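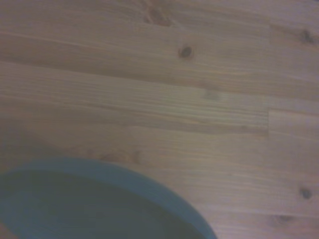 Why Does Wood Have Stripes?

By Imogen Entwistle

Trees are not known for rushing. A tree can spend a whole Wednesday doing what looks like nothing at all. But under the bark it is busy, and it writes down what it did, a bit like a diary. The stripes you see in a floorboard or a wooden spoon are pages from that diary. Sadly, most of the pages say "grew a little."

Where the growing happens

You might think the middle of a tree is the part that grows. It isn't. The middle is the oldest part, and it mostly stands there holding everything up, like a very patient grandparent.

The growing happens in a thin layer just under the bark, called the cambium (say it: KAM-bee-um). The cambium makes new wood on its inside and new bark on its outside. Every year the trunk gets one more coat of wood, the way you might put a sweater over a sweater over another sweater. The tree never takes any of them off.

Light stripe, dark stripe

In places with a cold winter, spring is when a tree wakes up thirsty. It makes wood quickly, with big, wide tubes for carrying water up to the new leaves. In many trees this spring wood looks pale. By late summer the tree has slowed down, and it makes smaller, thicker tubes packed close together. That wood usually looks darker. Then winter comes and the tree stops growing until it's worth the bother again.

One pale band plus one dark band makes one year. Cut across the trunk and the bands are circles, which we call rings. If you find a stump with 125 rings, that tree was 125 years old when it was cut down, give or take a few years it spent being too short to reach the saw.

Some trees in hot, wet places grow all year long and hardly bother with rings. Their age is much harder to guess, and they aren't telling.

From circles to stripes

So if trees are full of circles, why are boards full of stripes?

Try this. Roll up a beach towel and imagine slicing it straight across, like a log of cookie dough. You would see a swirl. Now imagine slicing it the long way, from one end to the other. You would see long lines. (Only imagine it. People get very attached to their towels.)

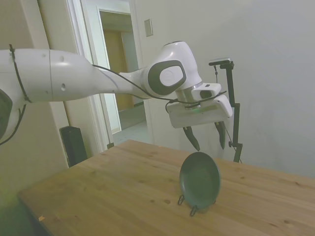
A sawmill cuts most logs the long way. The saw travels from one end of the trunk to the other, and each ring it passes through leaves a line on the board. The pattern these lines help to make is called the grain. The wooden table in the picture is made of pieces of tree, and so is any other wooden table, including the one you're not supposed to put your elbows on. If the saw goes near the edge of the log, the lines often come out as wide arches, like a stack of pointy hats. If it heads toward the center, they come out straight and neat.

Pramila Dixit has worked at the Fadlow sawmill for years and can look at a board and tell you which part of the log it came from. "Kids always ask me if I can talk to trees," she says. "By the time they get to me it's a bit late for a chat."

Good years and bad years

Not every ring is the same width. In a year with plenty of rain and sun, many trees add a wide one. In a dry year the ring may be thin. A hungry swarm of caterpillars in May can make a ring thin too, as it's hard to grow when somebody has eaten all your leaves.

Scientists who study rings don't have to chop the tree down. They use a hollow tool, like a long metal straw, to take out a thin stick of wood. Some living trees have more than 2000 rings, so bring a snack if you're planning to count.

What about knots?

A knot is a round, dark spot where a branch used to join the trunk. As the trunk got fatter, it grew around the bottom of the branch. The grain has to bend to get past, like water going around a rock.

Try it yourself

You will need:
2 sheets of thin paper
A crayon with the wrapper peeled off
A piece of rough, unpainted wood (ask first)

Lay a sheet on the wood and rub gently with the side of the crayon. Stripes should start to show up. Use the second sheet on the end of the board, where it was sawn across, and look for curved lines. Those are bits of rings.

If all you get is a smudge, the wood is probably too smooth. Try an old fence instead, and mind the splinters.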